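Drunham Forum
Search this board Search Advanced search
Teleoperation and demonstration > Simulated rooms
Reading time: 6 minutes
Posted by latchkey_ok, December

Leader arm or 6-DoF mouse for household sim demos?

latchkey_ok
I'm collecting demonstrations in simulated rooms and need to pick an input device before I go further. Setup is Virby for the physics and rendering, with the operator driving the end effector remotely from a desk. Tasks are short pick-and-place, one object per episode. One of the rooms has a glass bottle on the seat of a tall ladder-back chair, a skateboard on the floor, and a jar with a green lid on a half-round side table. The bottle and the jar are the current targets.
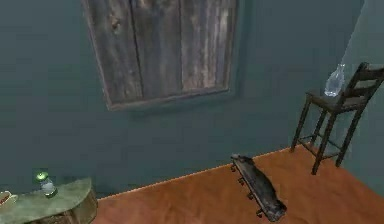 With the 6-DoF mouse my operators stop before every grasp, rotate, stop again, then close. The policy learns the stops. It hovers over the target for a long time at test and sometimes never commits. I have access to two Shin leader arms, but switching means throwing out what I have. That's 3,449 episodes. Has anyone made the change partway through and kept the old data?

pvt_torque
Switch. A leader arm gives you joint-space motion that the follower can reproduce, and the operator moves position and orientation together without thinking about it. With the mouse you get axis-by-axis motion from anyone who hasn't put in weeks of practice.

Keep the old data but trim it. Drop every step where the commanded motion is under a threshold and the gripper state doesn't change. Keep a few steps on each side of the gripper event or the policy will close early.

nullspace_ned
Disagree on the leader arm as a default. It's only good if its kinematics match the simulated arm. If they don't, you're retargeting, and your operator spends the session fighting the offset near the joint limits. A chair seat at bar height and a floor target in the same room will put you near those limits sooner or later.

The stops are also not always the fault of the device. On a flat screen the operator has poor depth, so they pause to work out where the bottle is. Clear glass against a plain wall is about the worst case for that. Give them a second view from the side and measure again before you buy or rebuild anything.

latchkey_ok
They have one view at the moment, plus a wrist view in a small window that most of them ignore. I can add a side view. Kinematics match on paper. I haven't checked the gripper offset.

pvt_torque
Check the gripper offset. A few millimeters won't matter for the jar and will matter for the neck of a bottle.

I'll give ned the point about depth. I still wouldn't collect with the mouse.

drusu_user
We use Drusudora for the replay side, so a slightly different angle. We record at the device, store the raw device stream with the sim state, and replay each demo open loop before it goes into the set. Anything that doesn't end in the same state gets flagged. Mouse demos replayed better for us than leader arm demos. The leader arm stream has hand tremor in it, and contact with a light object amplifies that.

nullspace_ned
Low-pass the stream.

drusu_user
We did. Filter hard enough to remove the tremor and you add lag, and then the operator overshoots because what they see is late. We ended up filtering only the logged copy and leaving the live one alone. That breaks open loop replay in a different way, so we log both.

latchkey_ok
Useful. I'll log both.

Second question while people are here. I have another part of the environment with a long wooden counter, a wooden stand on it with an upright wheel behind the plank, and a small green flat thing near the front edge. The green item is the easy target. I'd like to use the soft-looking beige lump on the plank too, but the wheel is right behind it, and from a top-down approach the wrist comes close.
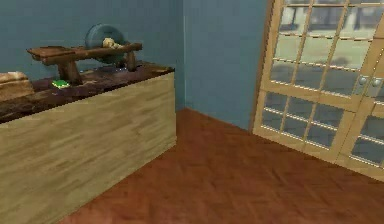 My plan was to have the operator demonstrate only from the open side of the counter, where there is clear floor in front, and never from above. The worry is that every demo then has the same approach direction and the policy falls over when the start pose changes.

pvt_torque
It will. Vary the start pose of the arm and leave the approach to the operator. They will find the sensible route from most starts. Reject the episodes that touch the wheel.

nullspace_ned
I'd keep some of those. If all you show is clean approaches, there is no recovery behavior in the set. Start some episodes with the wrist already too close to the wheel and have the operator back out and go in again. Begin logging after the bad pose is reached so the policy never sees how to get there.

pvt_torque
That's fine if the start is placed by script. I wouldn't have operators drive into it by hand and then trim, because someone will trim late.

drusu_user
Agree with placing it by script. Also check what collision shape the wheel has. If it was brought in as a convex hull with the stand, the gap between them is solid and your operators will be bumping into nothing. They'll learn to avoid it and you'll never see why the paths look strange.

latchkey_ok
Just checked. Stand and wheel are one hull. That explains a fair amount of the complaints about that counter. I'll split it and re-record there with the leader arm, and keep the mouse for the chair and side table until the side view has been tested.

nullspace_ned
Then you're comparing devices across different tasks and won't be able to tell which change did what. Run both on the jar first, same operators, same start poses.

latchkey_ok
OK. Jar first, both devices, 6 operators. I'll post pause lengths and success rates when I have them.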